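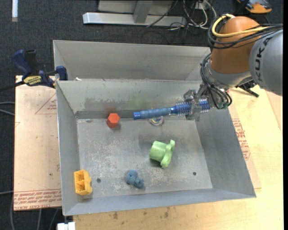 How do you get stuck-on residue off the floor of a sheet-metal bin without adding to the scratches?

Soak it with warm water and a little washing-up liquid for 16 minutes, then lift it with a nylon scraper and wipe dry. Scouring pads and wire wool should stay away from it.

Ticket: Drallgate parts bins, floor wear
Opened by: Kiros Wolde
Status: Open

10th May – Kiros reports pale scratches and speckled marks across the floor of the larger compartment. Wants to know if the bin needs replacing.

Reply from Brelent support: Surface scuffing alone is no reason to replace it. Run a fingernail over the deepest marks. If it catches, send us the length and where it sits. Please also check the join along the partition for grit.

Kiros: Nail doesn't catch anywhere. Some grit along the partition, brushed out. Residue in one corner is still there after two soaks.

Support: Try a third soak with the water a bit hotter. If you want to smooth the marks, use 800 grit wet paper, light pressure, one direction only – then rinse and dry straight away.

Kiros: Third soak shifted most of it. Haven't sanded. Is there a liner for this size?

Support: Rideck do a rubber one, cut to order. Lead time is 14 days. Send inside measurements for both compartments, taken at floor level as the sides slope.

Kiros: Will measure and add here.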